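Hand-held gripper kit built at home moves to second version

20 Mar 2024

A home-built gripper project called Jement is going into its second version this spring, its organizer Danica Zelenák said. The kit is a gripper held in the hand and moved by a person, with a camera that records what the fingers do. The recordings are later used to train a robot arm on the same task.

Zelenák started the project in October with two friends at Trirow, a shared workshop in Skarkau. The workshop has one long bench and is open three evenings a week, so most of the assembly has moved into members' homes. Parts are printed at Trirow, sorted into bags and taken away to be put together.

The group now has 30 members and has logged 206 hours of recordings. Most cover small household jobs such as folding clothes, sorting cutlery and using hand tools. Members choose their own tasks and work wherever they have space. 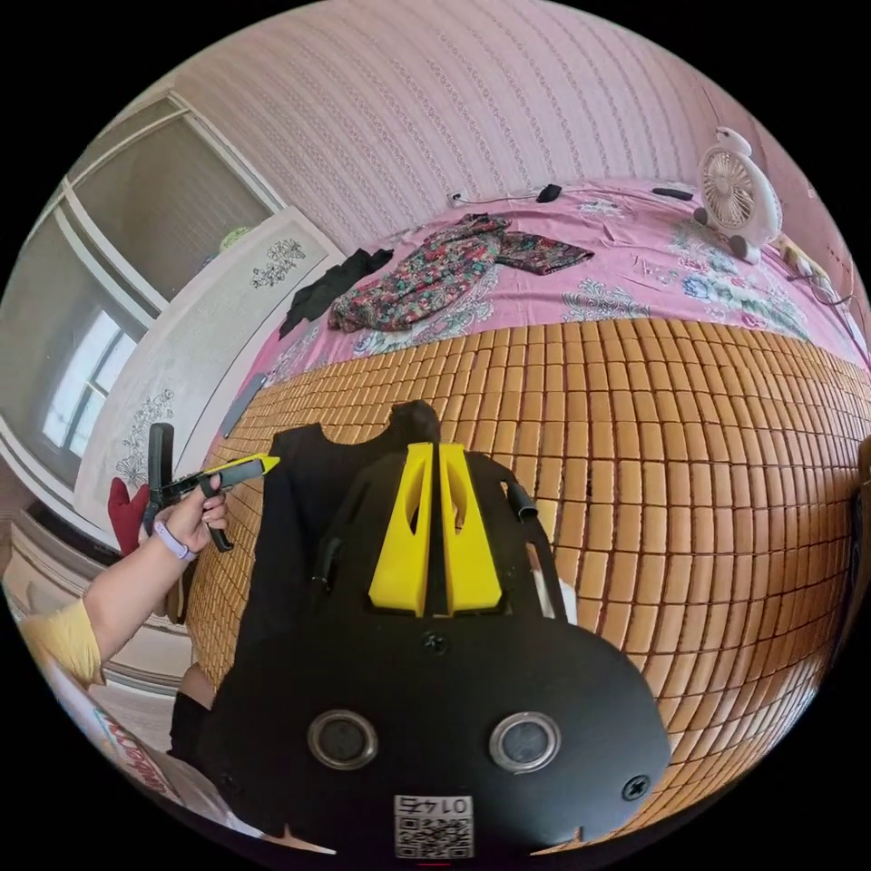
The gripper's yellow fingers point toward a bed with a woven bamboo mat, while a hand at left holds a tool shaped like a glue gun.

The second version will keep the general layout and change the parts that wear out first. Members reported that finger plates worked loose after long sessions, and the new drawings call for a deeper seat and a longer screw. The cable exit will also be moved, after more than one member asked for a body that is easier to set down on a table.

"We had three people reprinting the same part every month," Zelenák said. "That is a lot of plastic for a bracket."

Printed parts for the first batch were made on a machine lent by Říha, a local repair shop. The shop has agreed to leave it at Trirow through the summer. Members pay for their own filament and screws, and the workshop covers electricity.

Drawings for the new fingers are finished and can be picked up at the Trirow bench. The body is still being tested. Anyone who has a first-version kit can keep using it, and the new fingers will fit the old body with a spacer.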